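Groston Flat Door Panels

Plain interior door panels for cupboards, wardrobes and fitted furniture. The Groston range is made for people who want a flush face with no mouldings, grooves or beading, and who would sooner fit their own handles and hinges.

Panels are supplied square cut and undrilled. All four edges are finished at the factory, so a panel can be hung either way up and either hand. If you need to trim one to fit an uneven opening, take the waste off the hinge side where the cut edge will be hidden, and seal it before hanging.

Sizes

The tallest panel in the range is 1,998 mm and suits most full-height wardrobe openings. Shorter panels are made to order in steps of 20 mm. Please measure the opening in three places, top, middle and bottom, and give us the smallest figure. Old houses are rarely square and a panel that fits at the top may bind at the floor.

We do not cut panels narrower than 200 mm. For gaps smaller than this, ask for the Bestach filler strip, which comes in the same colours and is scribed to the wall on site. 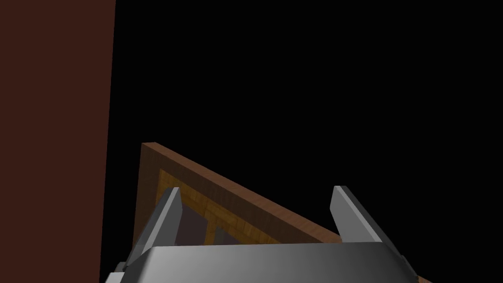

Colours and finish

Groston panels come in a matt finish only. The standard colours are chalk, stone, slate and oxblood. Gloss and woodgrain doors are sold under the Harries name and are listed on a separate page. The two ranges are different thicknesses and should not be mixed on the same run.

Small differences in shade can occur between batches. Order everything for one room together, and keep the batch label from the back of each panel in case you need to add to it later.

Hinges and handles

Use the Jovitz concealed hinge, sold in pairs. Full-height panels need two pairs. Hinge holes should be drilled with a sharp bit and a depth stop. Handle screws are not included, as the length depends on the handle.

Care

Wipe with a damp cloth and a drop of washing-up liquid, then dry. Do not use cream cleaners, scouring pads or furniture polish, which will leave shiny patches on a matt surface. Store panels flat and indoors until they are fitted.

Delivery

Stock sizes leave our warehouse within two working days. Made-to-order panels take longer, and orders placed in August should allow an extra week for the factory shutdown. There is a delivery charge of £45 on full-height panels, however many are in the order. Cut sizes cannot be returned unless faulty.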